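**FOR IMMEDIATE RELEASE**

LUSTDEN, February 3, 2025

# Pellevmont Opens Circuit Board Recovery Room at Lustden Works

Pellevmont today announced the opening of a circuit board recovery room at its Lustden works. The room will receive, sort, test and store used control boards returned by customers, and will supply tested boards to the company's repair service.

Until now, boards returned to Lustden were held in mixed cartons and sent out in bulk for metal recovery. A review completed last August found that many of them could be put back into service after minor work. Of 600 boards examined in the review, 286 passed a full electrical test without repair. Most of the others needed a new capacitor or a new connector.

"Our customers keep their equipment for a long time, and they have asked us for years to keep the older boards available," said Hsiu-ying Pan, Director of Service Operations at Pellevmont. "With this room we can give them a firm answer on what we hold and when we can ship it."

The recovery room occupies the former packing hall on the ground floor. It has 13 workstations, a washing area and a locked store. Boards are unpacked on arrival, logged by serial number and placed in yellow plastic containers, which stay with them through inspection and testing. No container may hold boards from more than one customer. Boards that have been tested and approved move to gray containers before they enter the store.

Work will begin with the round control boards used in the company's Brarovora line of ventilation units. These carry a large number of small surface-mounted parts as well as taller items such as capacitors, plug connectors and terminal blocks. The taller parts are the ones most often damaged in shipping. Customers are therefore asked not to stack boards on top of one another, and to remove all loose wiring before return.

Testing equipment for the room was supplied by Suominen, which also trained the staff. Under a service agreement between the two companies, Suominen will check and adjust the equipment twice a year.

Pellevmont has set aside shelf space for 558 tested boards in the first stage. A second stage, covering rectangular boards from the older heating range, is planned once the Brarovora returns have been processed. The company will continue to send boards that cannot be repaired for metal recovery.

Customers who wish to return boards should request a return form from their usual service contact. Each form covers one shipment. Boards received without a form will be held unopened until the sender has been identified. 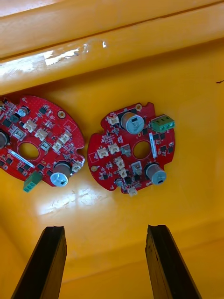
**Hsiu-ying Pan**
Director of Service Operations, Pellevmont

Red circuit boards in a yellow plastic container. Media requests and requests to visit the recovery room may be sent in writing to the Service Operations office at the Lustden works. Visits are arranged by appointment and are limited to small groups.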